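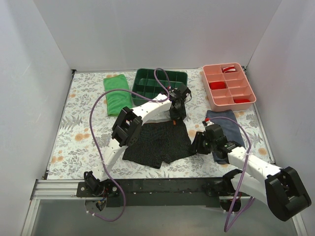 Livik Zweiarmzelle für Textilien
Hersteller: Romar, Werk Ustham
Vertrieb und Ersatzteile: Sorensen

Lieferstatus: lieferbar, nur mit Firmware 7 oder neuer

Wichtiger Hinweis zu Geräten im Feld (Stand: 10. Mai 2026)
Bei Zellen mit älterer Firmware kann der Greifer nach dem Öffnungsbefehl geschlossen bleiben, obwohl die Steuerung „offen“ meldet. Der Arm fährt dann mit eingeklemmtem Stoff weiter. Gemeldet wurden eingerissene Säume und mitgezogene Ablageschalen. In einem Fall griff ein Bediener in die Zelle, um den Stoff zu lösen, und der zweite Arm lief an. Verletzt wurde niemand.

Ursache
Die Steuerung wertet die Fingerstellung über den Motorstrom aus. Bei dünnen Geweben liegt der Unterschied zwischen „leer geschlossen“ und „Stoff gehalten“ unter der Messschwelle. Setzt sich zusätzlich Faserstaub in der Fingerführung ab, wird der Öffnungsweg nicht vollständig gefahren und trotzdem quittiert. Dicke Stoffe wie Frottee sind nach den bisherigen Meldungen nicht betroffen.

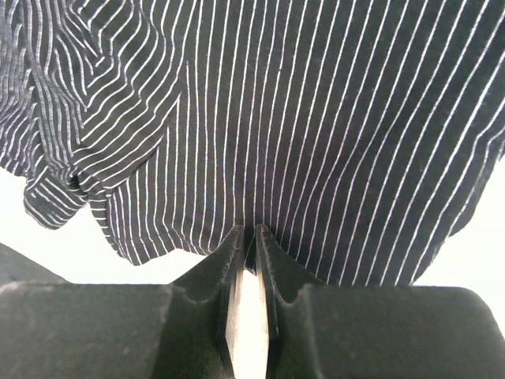 Greiferfinger am Saum eines dünnen schwarzen Stoffs mit weißen Nadelstreifen.

Betroffene Geräte
Zellen mit Seriennummern bis einschließlich 142, sofern das Update noch nicht eingespielt ist. Die Seriennummer steht auf dem Typenschild am Schaltschrank.

Maßnahmen bis zum Update
– Geschwindigkeit beider Arme auf 60 % begrenzen.
– Fingerführung vor jeder Schicht mit einem trockenen Pinsel reinigen. Keine Druckluft verwenden.
– Bei hängendem Stoff Not-Halt betätigen und beide Arme abschalten. Erst danach in den Arbeitsraum greifen.
– Stoff nicht aus den Fingern ziehen, Finger über die Handentriegelung öffnen.

Ein Pausenbefehl am Bedienteil ersetzt den Not-Halt nicht. Im Pausenzustand bleiben die Antriebe bestromt.

Update und Ersatzteile
Firmware 7 prüft die Öffnung über einen zweiten Messwert und hält beide Arme an, wenn die Werte voneinander abweichen. Das Update ist kostenlos. Nach dem Einspielen müssen beide Greifer neu referenziert werden.

Fingersatz Livik, geschlossene Führung, für einen Greifer: 80 Euro zzgl. MwSt. Für die Zelle werden zwei Sätze benötigt. Bei Bestellung bitte die Seriennummer angeben.

Störungen bitte mit Fehlerprotokoll an den Service von Sorensen melden.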